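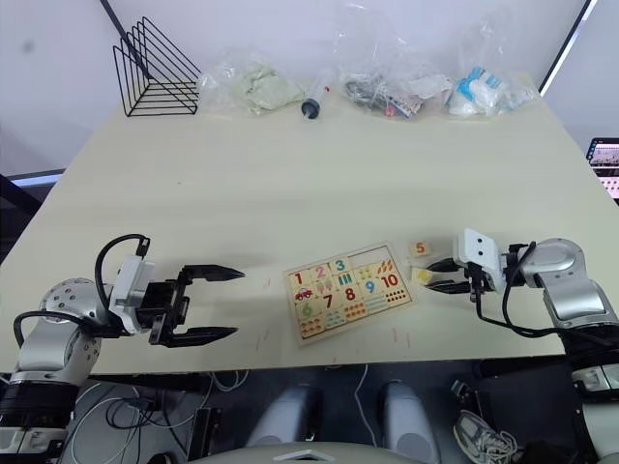
Vasco Cordeiro told me he'd have walked the whole coast path in his slippers if we'd opened it any sooner, and I believe him! I'm Florêncio Pacheco and I'm very happy to say the Pindano to Colel footpath opens to walkers in August.

It runs for 15 kilometres, with 6 new benches and a proper footbridge at Correia (no more wading). We had 130 people out clearing brambles over the winter – thank you, all of you.

Maps are free from the Trurnent office, open from 9am.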